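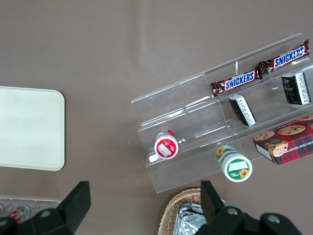
The Snack Shift

A building full of grown adults is teaching machines to tidy candy, one bar at a time

The first thing they take away from you at Ekadov is the belief that you know how to pick up a candy bar.

I had been in the building ten minutes when I was given a pair of handles, pointed at a table of groceries and told to move one item from one place to another. I'm in my forties. I have been moving candy bars from one place to another with notable success for most of my life. It took me three tries to get the gripper closed on the thing, and when I finally lifted it I was so pleased with myself that I forgot to put it down anywhere.

"That one we'll throw out," said the shift lead, kindly.

Ekadov doesn't build robots. It supplies them with a past. Its customers have arms and grippers and very expensive software, and what the software lacks is experience, so a crew in a former carpet showroom sits at rows of tables and provides it by hand. A person steers the arm through a small chore. The cameras and the joints record everything. Each finished attempt is called an episode, which gives the place the faint air of a television studio with a terrible writers' room. In the current series, somebody restocks a snack rack. Then somebody restocks it again.

By the end of the week before my visit, the snack job had reached 2,021 accepted episodes. The figure was on a whiteboard by the sink, and I was told it was a good start.

The props are real. A clear stepped rack holds the merchandise, and on the table I was assigned it had Snickers bars in the top row, small black packages under them and a plaid-fronted box of chocolate chip cookies off to one side. There was a wicker basket of silver foil packets, too. I asked whether anyone ever ate the stock. There was a pause, and then a policy was explained to me, at some length, by a person standing in front of a trash can full of wrappers.

Foil is hated here. It crinkles and slides, it throws light back at the camera, and a packet that looked one way when you reached for it looks like another packet by the time you arrive. Clear plastic is worse. A transparent rack is mostly a set of rumors about where its edges are, and the arm's camera has to take those rumors seriously. When I suggested they buy a rack in some nice solid color, I got the look that plumbers give people who ask whether the pipes could go somewhere else. Stores use clear racks. The robot is supposed to end up in a store.

So the crew works with what the world stocks, and then messes it up on purpose. Between episodes the table gets reset, and resetting is a craft of its own. Left alone, people put things back tidily, in the same spots and at the same angles, and a system raised on that diet will learn that cookies live in exactly one place on Earth. The instructions therefore call for variety. Turn the box. Lay the cylinder on its side. Leave a gap in the row. On my shift the resets were governed by a deck of laminated cards called Jirka, after a card game that one of the founders claims to have played as a child and whose rules no one else has been able to find. You draw a card and do what it says. Mine said "worse."

Steering is done through a rig named Benmoussa, the handles I had met already. It has a trigger for the gripper and a pedal for starting and stopping the recording, and it has no sense of touch at all. This is harder to get used to than it sounds. You squeeze and feel nothing, then watch the screen to find out whether you are holding something, crushing it or pinching the air beside it. New operators hold their breath. The experienced ones hum. I was asked not to hum, having not earned it.

New hires get 4 days of practice before a single episode counts. After that the work goes in blocks, with a break every seven attempts, and each attempt is graded from one to five by somebody at another table who has never met the candy bar in question. Graders are not looking for speed. What they want is a motion that makes sense: approach, close, lift, place, let go. Hesitation is marked down. So is showing off, which surprised me until I watched an operator flick a bar neatly into its slot from above. Everybody at the table enjoyed it. It scored a two.

Mistakes are a touchier subject. For a long time the company deleted them, all the drops and fumbles, and delivered only clean work. A customer complained. Its arm was lovely right up to the moment something slipped, and then it stood there like a waiter who has heard a plate break in somebody else's section. Now there is a separate pile called Atetti, where operators fumble first and recover second, and the recovery is what gets kept. Veterans find it hard to drop things convincingly. I was invited to contribute and turned out to be a natural.

I asked the shift lead what all of this would look like once it was finished, and she didn't much care for the word. The snack job has a delivery in July. After that come cleaning supplies, with spray bottles, which everyone is already dreading on account of the triggers. The snack rack will go into a closet until some customer wants it again with different lighting.

My own total for the afternoon was five accepted episodes. I went back over the best of them with the grader, who played it at half speed and stopped it just before the grasp. The arm was coming in a little high. I'd corrected, it seems, without noticing. She gave it a four and pressed the key for the next one, and I went to find my coat.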